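Ticket: Infusion pump gateway rejects firmware signature after certificate change
Product: Gristico pump gateway
Site: Hatville clinic
Reported by: Yaqin Hou
Assigned to: Xiuying Mao
Priority: High
Status: Closed – workaround applied, fix scheduled

Reported problem
After the March certificate change, six bedside pumps no longer accept signed updates from the gateway. Each one logs "signature not trusted" and stays on the old firmware. Dosing and alarms are not affected. The old firmware still has the unauthenticated service port open, so the pumps should not stay on it for long.

Xiuying Mao, 09:40
Please confirm that the affected pumps are on the isolated network and that port 4000 is blocked at the ward switch. Do not restart any pump that is in use. Send the gateway log from the first failed update onwards.

Yaqin Hou, 10:25
Confirmed, isolated and blocked. Log attached, roughly 2000 lines. Gateway clock matches the time server. One pump was free, so I tried it with a fresh copy of the package. Same error.
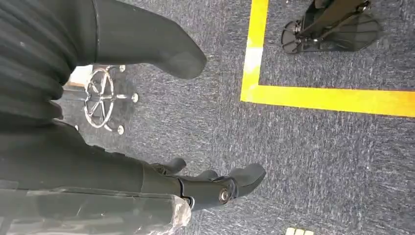 Attachment 1: black ribbed fabric, carpet below

Xiuying Mao, 11:50
The log shows the gateway sending the new signing certificate without the intermediate. Newer pumps have the intermediate stored already. The affected ones carry the older Gaber radio module, and its trust store only holds the root.

Steps:
1. Stop the update service on the gateway.
2. Export the full chain from the Mundier key server.
3. Replace the chain file and check its permissions.
4. Set the handshake timeout to 900 ms – the longer chain fails at the default on this module.
5. Start the service and update the free pump first.

Yaqin Hou, 14:15
Done. Free pump updated and service port now closed. The others will follow as they come off patients.

Xiuying Mao, 16:05
Thanks. Keep the switch rule in place until the last pump reports the new version. The missing intermediate is logged as a packaging fault for the next gateway release.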